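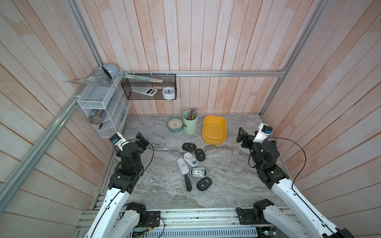 Tralel adds desk-clearing tasks to its robot training library

Last updated: 6 Mar 2021

Tralel has started recording a new group of tabletop jobs at its Sketurley workshop, where operators guide pairs of robot arms through small chores so that a learning system can later copy them. The first job in the group is putting computer mice into a tray.

The company plans to have 77 tasks in the library by June. It has finished 18 so far, most of them to do with kitchen items and folded cloth. Office clutter is the next batch.

In the mouse task, seven mice are left in a pile in the middle of the workspace, some of them upside down. A yellow tray stands near the back, beside a clock and a cup of coloured pencils. The operator moves the mice across with the two arms and the attempt is saved, along with what every camera recorded and the position of each joint.
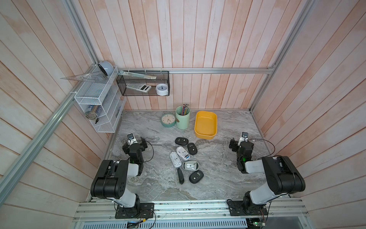

Photo: Tralel / Sketurley workshop

Operators work in pairs on shifts of 2 hours. One drives the arms while the other resets the objects and marks each attempt as usable or not. Attempts with a dropped item are kept if the operator picks it up again, as the company wants the system to see recoveries as well as clean runs.

The pile is rearranged between attempts. Tralel said its earlier recordings were too tidy, and a model trained on them did poorly when an object was turned over or resting on its side — a common enough state for anything left on a desk.

The software that stores and sorts the recordings comes from Psarras, which has worked with Tralel since the library began. Operators can flag a bad attempt as soon as it ends, and flagged files go to a separate folder for a second look.
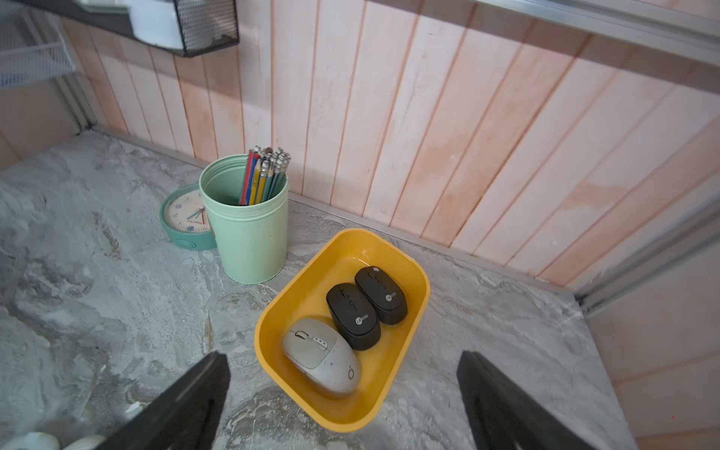
An attempt does not have to follow a set order. Operators are told to take whichever mouse is easiest to reach and to use either arm, so the finished set will include plenty of different ways through the same job. They are asked to leave the other items on the table where they are.

A second site at Gastcombe will begin recording the same tasks once its benches are ready. It will have 12 operators to start with, all trained at Sketurley.

Tralel has not decided whether the library will be offered to outside groups.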